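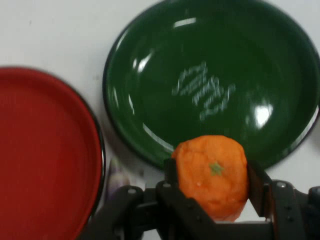 Vusa Invoice Advance

Get paid on your open invoices now. Not in 60 days when the customer gets round to it.

Vusa is a working capital product for small suppliers. You upload an unpaid invoice, we check it, we send you most of the money. When your customer pays, you get the rest minus our fee. That's the product.

Who it's for

Businesses that sell to other businesses. Wholesalers, caterers, print shops, small makers, staffing. You need at least 3 months of trading and a US business checking account. Sole proprietors OK. Not for consumer sales, sorry, we get asked a lot.

What it costs

Flat $185 a month on the standard plan. Covers up to 4 open invoices at one time. No percentage cut, no setup charge, no early payoff charge. If you run more than 4 at once you want the Sastau plan, see list at the bottom or just call.

If an invoice goes past due we start a late charge on day 3. Rate is in your agreement, first page, bold type. Please read it before you sign, not after.

How it works

Upload the invoice (PDF is best, photos of paper are fine if we can read the total). We contact your customer to confirm they got the goods. Once they confirm, funds go out in 2 business days. Confirmed before 11 a.m., sometimes sooner. Anything sent in on Saturday gets looked at Monday.

Yes your customer will know. We have to verify the invoice and there's no way around that. The email comes from us but has your business name on top and you can see the wording first. Most customers reply to it the same day.

What you'll need

Last bank statement, a photo ID, your EIN if you have one, the invoice itself. Purchase order or signed delivery slip helps alot. Missing slips are the usual hold up.

New since March

You can now connect Botha bookkeeping and pull invoices straight in. Works for drafts too but we can't fund a draft, it has to be sent. Credit notes don't sync yet. Sizwe Nkosi's team is on it, no date to give you.

Canceling

Cancel any month. Open invoices have to be settled first. Email Nanna Bach in accounts with your business name in the subject line and she'll send teh closing statement.

Approval depends on your customer's payment record as well as yours. Not every invoice gets funded. Not available in all states.

Related products
Sastau Line of Credit
Vusa Invoice Advance for Staffing
Botha Bookkeeping Connector
Grillinham Equipment Lease
Late Charges and Fees Schedule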